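Washing tablecloths for the hall teas -- what temperature?

Asked in: Home and Laundry
Viewed 2,670 times

I've taken on the linen for the monthly teas at Flondside hall. There are 13 white cotton cloths and a few black ones that go under the urns. The white ones come back with tea rings, jam and sometimes candle wax. I have been doing them at 40 with ordinary powder and the tea marks are still there afterwards, only fainter. The labels were cut out years ago. Should I go hotter, or will they shrink? They only just cover the tables as it is. I also need to know whether the black ones can go in with my own dark things.

Answer 1 (accepted)

Go hotter for the white ones. Plain cotton that has been washed many times has usually done its shrinking, and 60 is fine for it. Try one cloth first and measure it before and after if you are worried.

Tea needs bleach of some kind. Powder for whites has an oxygen bleach in it, most liquids and colour powders don't, so check the box. Soak the cloths for a few hours before the wash, in warm water with a scoop of the same powder. I use Cloline but the shop's own does the job.

Wax comes off before washing. Let it go hard, scrape with a blunt knife, then brown paper over and under and a warm iron. Keep moving to a clean bit of paper.

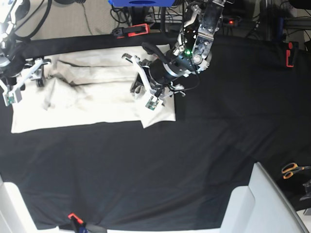 Can you wash black and white tablecloths together?

Keep them apart, even if the black ones are old. Black cotton goes on losing a little dye for years and the white picks it up as a grey tinge that is hard to shift. Wash the black at 30, inside out if they are hemmed, with a liquid. They can go in with your jeans and dark jumpers provided nothing sheds fluff.

Don't use softener on either. It leaves a coating and the next spill is harder to get out.

Answer 2

we just buy the wipe clean ones now, Bunnag do them by the metre. no washing at all

Answer 3

Agree with the first answer on most of it, but I would not soak if there is any embroidery in coloured thread. Dab a corner with the soaking water and press it on a tissue, and if colour comes off leave it out.

For creases, take them off the line while still a bit damp and iron straight away, then roll them round a cardboard tube. We got tubes free from the carpet shop. Folded cloths in a cupboard get a line down the middle that never quite irons out -- ours had 31 months in a Drullo box and the fold had gone yellow.

Comment from the asker: Thank you. It was a colour powder, so that explains the tea. First lot is soaking now.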